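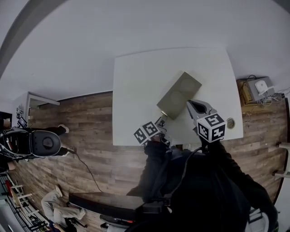

November, 4:40 pm
Bradley Sugden

Re: [ultunberg-mill] Tailrace gauge reads high after screen cleaning

Replying to the list so the numbers end up in the archive.

> We cleaned the intake screens at Cevwood last month and the
> tailrace gauge has been reading 30 mm above the staff board
> since then. Head pond level agrees with its own board. Has
> the sensor drifted, or did the extra flow move the zero? I
> would like to avoid pulling the tube if I can. The logger is
> still on the old firmware, if that matters.

The firmware doesn't matter for this. It only changes how gaps are written to the file.

A fixed offset of 30 mm at all flows is a zero error. If the offset grows with flow, look at the stilling tube. Silt over the lower inlet holes makes the tube lag the channel, and on a falling level that reads as high. You can separate the two from the office. Plot gauge minus board against flow for every board reading you have since the cleaning. With fewer than a dozen readings I wouldn't trust the slope.

At Greenwood we had the second case. The lag was almost 2 hours after each shutdown. Flushing from the top with a garden hose fixed it, and the tube stayed in place. Close the logger channel first or you will record the flush as a flood.

If it is a zero error, check the vent line before you touch the offset. A blocked vent follows the barometer, so the error wanders over a few days and averages to something that looks fixed. The desiccant cap on the Unport units is easy to miss behind the conduit.

Scaling: the range is 2000 mm over 4-20 mA, so 30 mm is 0.24 mA. A handheld meter will show that if the loop resistor is good. Ours is 200 ohms and I measure it every spring.

Please post the plot when you have it, and say which board you read. The downstream one at Cevwood was reset after the wall repair and the older sheets use the previous datum.

Bradley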